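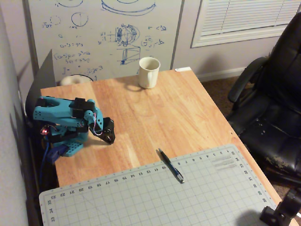
Teal arm at a desk, Falldale workshop. Mug and pen still out.

Quick notes from the Sinby visit before I forget it all. Got there late, missed the coffee. The Falldale building is smaller than I expected — 220 people on the books, most of them in packing.

Small arms first, like the teal one, black two-finger gripper on the end. Used for trying out moves before anything goes near the line. Then the floor. Loud. 1764 trays on the morning shift, tray loading all done by machine now. The loaders moved over to checking and restarts. Less lifting, sore backs mostly gone they said. More standing and watching tho, and a couple of them flat out hate it. One misses the talking. Pay went up a bit for the restart crew, not for checkers — that came up three times.

Training is four weeks, half of it at a desk. Older staff wanted longer. I would to.

Ran out of time for the Troltholm line. Going back in August, will ask about night shift then.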